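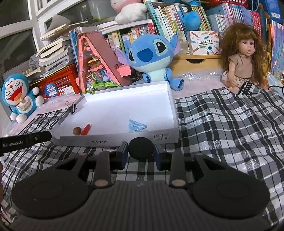

About the Himstead School of Home Organization

The Himstead School of Home Organization teaches the sorting, storage and care of small household items. The School was founded by two former housekeeping instructors and has held classes in the Marulanda Building, on the north side of Onness, for 17 years. Courses are open to adults of all backgrounds, and no previous training is required.

Our Subject

Most homes contain a good number of small things that have no settled place. Hair clips, binder clips, toys, balls and odd pieces from games gather on tables and in the corners of drawers. The School treats these items as a proper field of study. Students learn to gather them, to group them by use, and to return them to a container that suits the household.

Instruction begins with the shallow tray. A plain white box with low walls allows every item to remain in view, and it may be set down on a bed, a table or a folded cloth without difficulty. Students work with one item at a time and place it fully inside the tray before taking up the next. Deeper containers, such as lattice baskets, are introduced in the second part of the course, together with labeling.

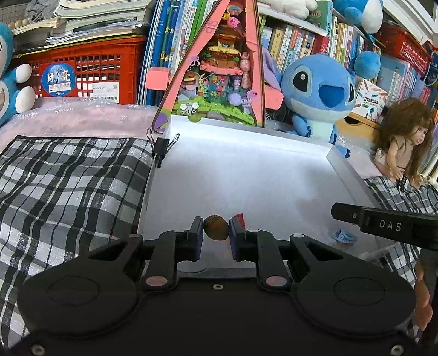

Small round objects receive particular attention in the first weeks. They roll, they are easily lost under furniture, and they are best put away before flat or angular items. Students are also taught to handle light plastic articles with care — a claw clip pressed under a heavier object may lose its shape or its spring.

Courses and Enrollment

The School offers 5 courses each year. The foundation course, Household Sorting, runs for six weeks and is limited to 17 students. Further courses cover children's rooms, desks and paper goods, linens, and the preparation of a home for moving. A certificate is awarded to students who attend all sessions and complete the final exercise, which is carried out in the student's own home and submitted in writing.

Classes are not held in August. Household Sorting is offered again at the start of each fall term, and applications are accepted in the order in which they are received.

The Rerkard Collection

The School maintains the Rerkard Collection, a teaching library of 53 trays, boxes and baskets in common household sizes. Enrolled students may borrow up to two containers at a time for practice at home. Items should be returned clean and with any labels in place.

Visiting the School

Prospective students may arrange a visit through the School office on the ground floor of the Marulanda Building. Visitors are asked to leave coats and large bags at the front desk — the teaching rooms are small, and the work surfaces must be kept clear for classes.

This page was last revised on Thursday, February 11, 2021.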